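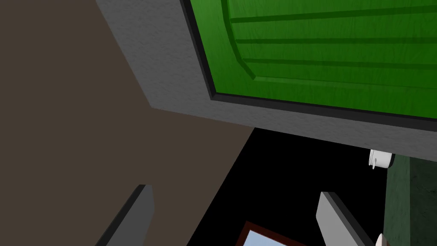
Green door panel with dark grooves.

Siregar Memorial Record Book
Sold by Dandurmont Paper Goods

A record book for the family to keep after a funeral. It has room for the obituary, the order of service, names of callers, and who sent flowers or food. Lines for 500 names, which is more than most families will fill. If you expect a small service, buy the short version and save your money.

The sales card from the maker says the book "preserves a life." It's a ring binder with good paper in it. The paper takes fountain pen without bleeding, and the rings close flat.

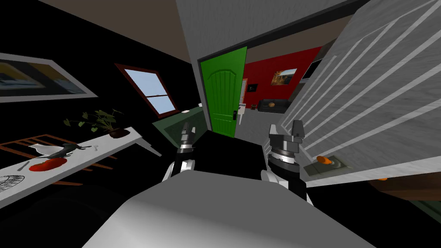

The obituary sleeve is the part we would look at hardest before ordering. It fits a clipping up to 2 columns wide. Anything wider has to be folded, and newsprint cracks along a fold sooner or later - a photocopy on plain paper will hold up better. The maker calls the sleeve archival and has not sent us any test results, so we leave that word out of the listing.

Family tree page: three generations, no space for stepchildren or second marriages. We asked for a revised page in November and are still waiting.
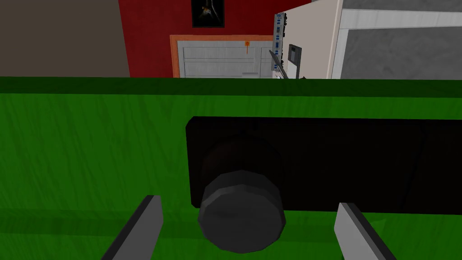
Idalina Pacheco wrote to say that the tree page was useless to her family and she took it out, but that the caller pages got her through the thank-you notes in one weekend. She would skip the matching pen.

So would we. It skips on the glossy divider pages, and any ballpoint does the job.

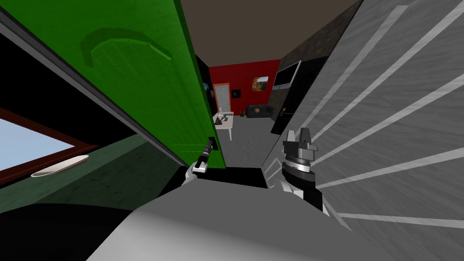
Details and ordering

Pages: 41 sheets, refills sold separately
Cover: black or dark blue cloth
Name stamping: one line, front only. Check the spelling twice, as stamped covers can't be returned.
Unstamped books: returnable if unused
Questions: ask for Augustina Ofori at the order desk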